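Karakaya drawer dividers, set of 4 -- my opinion after one winter

I bought these dividers in December, when I could not close the top drawer of my dresser anymore. I want to write down my experience, because before buying I read many reviews written on the first day, and on the first day every organizer looks good.

The set has four dividers with a spring inside. You press the divider short, put it in the drawer and let it go, and it holds itself between the front and the back. No screws and no glue. At each end there is a soft pad, so the wood does not get marks. My dresser is an old Hirnholm with deep drawers, and I was afraid that the dividers would be too short. They were long enough, but only by the width of a finger. Please measure the inside of your drawer before you order, not the outside. I made this mistake once with another product.

Installation took me less time than emptying the drawer. The emptying was the hard part. I found three single gloves, a belt from a coat I gave away years ago, and so many scarves that I had to sit down and think about my life a little. I am a person who keeps her papers in perfect order, every bill in its folder, but my clothes were always behind a closed door or in a closed drawer, and so I let them be.
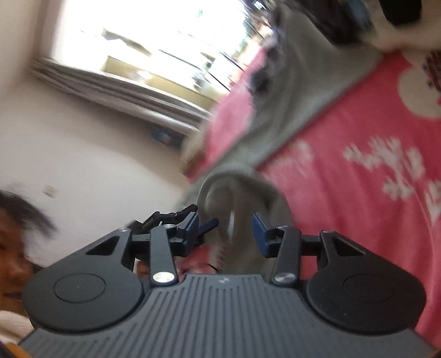
With the dividers I made five sections: socks, underwear, tights, scarves, and one for the things which do not belong to any group. I recommend this last section to everybody. If you do not give such things a place, they go into the other sections and after one week all is mixed again.

Now about the quality. The springs are strong. Three of my dividers have not moved at all since I put them in. The fourth one, beside the scarves, leans to the side when I fill the section too much. I wrote to the shop and they answered politely that I should turn it around, so the stronger end is at the back. I did this and it became better, but it still leans a little. I think it is fair to say that it is partly my fault, as I still have too many scarves.

The height is my main complaint. For socks it is perfect. For sweaters it is too low, and a folded sweater falls over to the neighbor. For my sweater drawer I bought the fabric boxes from Clevutia instead. They are higher and have a stiff bottom, but you cannot change their size, and in my drawer they leave an empty strip at the side where small things disappear. So for small clothes I prefer Karakaya, and for big clothes Clevutia. I also looked at the Busholm trays, but they cost nearly double and the color did not please me.

Cleaning is simple. I wipe them with a damp cloth when I change from winter to summer clothes. The pads collect some lint, and you can pull it off with your fingers.

One more thing, which is not the fault of the product. Dividers do not make a drawer bigger. In the first week I tried to put everything back, and of course it did not fit. I had to take out one full bag of clothes -- most of it I had not worn for a long time -- and only after this did the sections work as they should.

Would I buy them again? For the sock drawer, yes, and I already ordered a second set for my daughter's room. I give four stars out of five. The missing star is for the height, and a bit for the divider that leans.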